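Turkano is looking for an assistant host and for participants
Language tables, spring round

Turkano is a small meeting place for people who learn a new language as adults. We run conversation tables in Korean, Spanish and English, and from April we will also have a reading evening. We are now looking for one assistant host (paid, part time) and for people who want to join the tables. Both calls are on this page, so please read until the part that is for you.

Who we are

The tables were started by Jong-dae Nam and Lucía Figueroa, who met in a bookkeeping course where both of them understood the numbers very well and the teacher not so well. They began to practice together after class, first in a bakery and later in a rented room. Lucía takes care of the Spanish tables and the schedule. Jong-dae takes care of the Korean tables, the books and the tea.

We are not a school. We don't give grades and we don't give certificates. A table is a group of people who talk for ninety minutes about one subject, with one host who helps when the talk stops. Last month the subjects were neighbors, bad haircuts, and how to complain politely in a shop.

The rooms

We have two rooms at Molow, on the second floor. The bigger one is called Mallet and the smaller one is called Zolla. The names were already on the doors when we moved in and we kept them. There is an elevator, but it is slow, and in the evening you must ring the bell marked Molow because the street door is closed after 6 p.m.
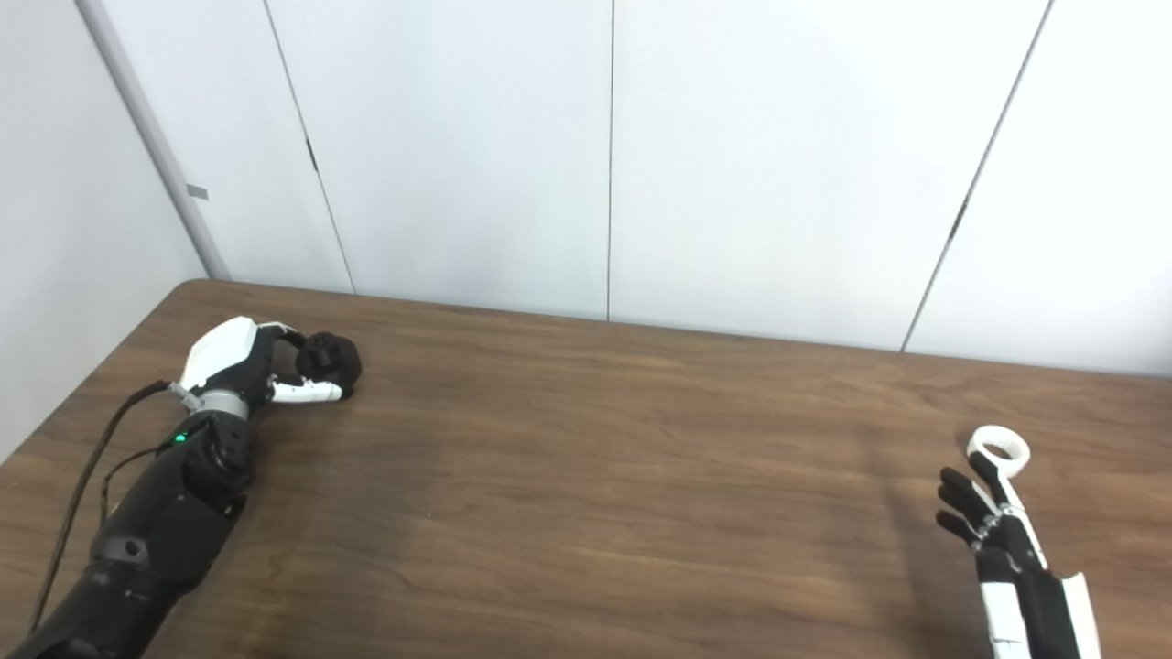

Brown wooden table and white wall panels.

Mallet is used for the beginner tables, where the groups are bigger. Zolla is used for the advanced tables and for the reading evening. Both rooms have a kettle. Please bring your own cup if you can, we have some but they are never enough.

Call 1: Assistant host

What you will do

Open the room and prepare it before the table starts.
Welcome new participants and find a place for them in the conversation.
Host one beginner table by yourself, in English or Spanish, after a training period of four weeks.
Write a short note after each table (which subject, which words were difficult) so that the next host can continue from there.
Answer e-mails two times a week.

What we ask

You speak English and at least one of our other two languages. You don't need to be a native speaker. In fact we like it when the host remembers how it feels to look for a word and not find it. You should be patient with silence – many new hosts speak too much in the first weeks, and the participants then speak too little. Experience with teaching is welcome but it is not necessary.

You must be free on two evenings per week, from 5:30 to 9 p.m., until the end of the round.
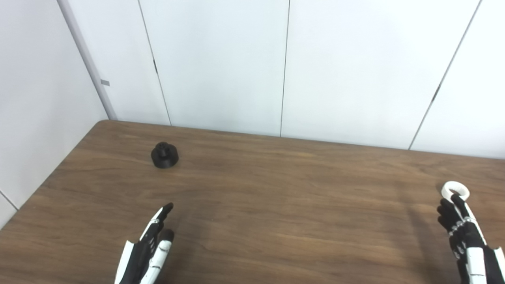
What we offer

The work is 10 hours per week. For the whole round we pay 3000 dollars, in equal monthly parts. The training weeks are paid the same as the other weeks. You can also join any table of your own choice without paying, and you may use the books on our shelf, including the dictionaries, which we normally don't lend.

Call 2: Participants

We have 23 free places for the spring round. The tables are open to everybody over 18. For the beginner tables you should be able to say who you are, where you live and what you do during the day. If you can't do this yet, please write to Lucía anyway, she keeps a list for a table from zero and will start it when there are enough names.

There is a small fee for tea and rent, and you pay it at the first evening. If the fee is a problem for you, tell us in your message and we will find a solution. You don't have to explain the reason.

We ask participants to come regularly. One missed evening is no problem, but if you already know that you will be away for many weeks, it is better to wait for the autumn round.

How to apply

For the job, send us a letter of maximum 2000 characters, in English, and tell us about one time when you misunderstood something in another language. A résumé is fine but we read the letter first. Jong-dae will invite a few people to visit a table and to talk with us after it.

For the tables, write which language you want, what level you think you have, and which evenings are possible for you. Lucía answers all messages, usually in one week – in March it can be a little longer.

You can use the contact form on this site for both calls. Please write "host" or "table" in the subject line.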